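Progress report to the Pernholm program office
Project: Grullano (two-arm tabletop manipulation)
Date: 2023-10-12

## Status

The second work package is complete except for the written protocol, which is in draft. The third has started. Spending is within the approved budget and we are not asking for any change to it. One item, the left gripper's force sensing, is behind schedule and is covered below.

## What we set out to do in this period

The proposal asked whether a policy trained on demonstrations from two arms learns better when the demonstrations are collected in short corrective segments instead of full episodes. In the usual method an operator drives both arms from start to finish, and a failed attempt is thrown away. In ours, the policy runs first. When it starts to go wrong the operator takes over, drives the arms back to a good state, and hands control back. Only the operator's portion is kept for training.

We expected this to help most in tasks where the two grippers have to work close together. Those are the tasks in which full demonstrations teach the policy very little about recovery, as skilled operators rarely get into trouble.

## Setup

Both arms are mounted on one table inside a black fabric enclosure, which keeps the room lighting off the work surface. We moved to the enclosure in April after finding that results in the morning and afternoon did not match. The mismatch has not come back.

Household items stay on the table for all runs. They serve as targets in some tasks and as clutter in others. Their positions are shuffled between blocks according to a list drawn up before the block starts, and the operator does not choose them.

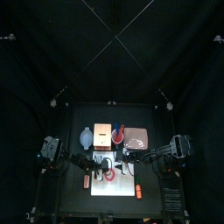

*Figure 1. The two-arm cell, with both grippers over the white sheet and the red ring between the row of items and the front rail.*

The ring task is the hardest in the current set. The ring is thin and lies flat, so a gripper that comes in slightly high closes on nothing, and one that comes in low presses on the table. The policy has to bring one gripper to the ring, lift an edge, and pass it to the other arm. The sheet under it was also a problem for the first vision model, which was thrown off by glare. We kept the sheet and retrained the model with varied exposure.

## Data collected

We now have 600 corrective segments across all tasks. For comparison we also collected 323 full demonstrations using the standard method. The two sets took roughly the same amount of operator time, and that is the basis on which we compare them.

Segments are stored with the policy's own actions leading up to the takeover. Those actions are not used for training, but they let us look at what went wrong. The most common reason for a takeover was the two grippers getting in each other's way near the middle of the table. Missed grasps came second.

## Results

Each policy was tested on the ring task for 40 trials, with item positions that did not appear in the training data. The policy trained on full demonstrations completed 20 of them. The policy trained on corrective segments did better, and the gap was large enough that we repeated the whole test with a different operator resetting the table. The order of the two methods was the same the second time. Exact counts for the repeat will be in the technical annex once the video has been scored by a second reader.

On the easier tasks, such as moving one item with one arm, we saw no useful difference. Both policies handle those well, and there is little left to correct.

One result went against our expectations. We had assumed that longer corrections would be worth more. When we trained on only the shorter half of the segments, performance on the ring task barely changed. Operators who took over for a long time often ended up finishing the task themselves, and those segments look much like ordinary demonstrations. The protocol now tells operators to hand back control as soon as the arms are in a good state.

## Problems

The force sensing on the left gripper drifts over a long session. Greco replaced the unit once under the service agreement and the replacement drifts too, though more slowly. For now we zero it at the start of each block. This costs time and has held up the contact-rich tasks planned for this period.

Takeover timing differs a lot between operators. Some step in early and some wait until the grippers touch. We have not yet separated this effect from the effect of the method, and the results above should be read with that in mind.

## Next period

- Finish the protocol and send it to Jovivier, where the ring task will be repeated on their own two-arm cell.
- Run the takeover timing study, with each operator working under an early rule and a late rule.
- Start the contact-rich tasks if the force sensor is stable. If it is not, we will begin with the tasks that need force readings on the right arm only.
- Deliver the technical annex with scored results for both tests.

We would like the program office to confirm whether the segment data should be released together with the annex or held until the Jovivier results are in. Our preference is to release them together with the annex.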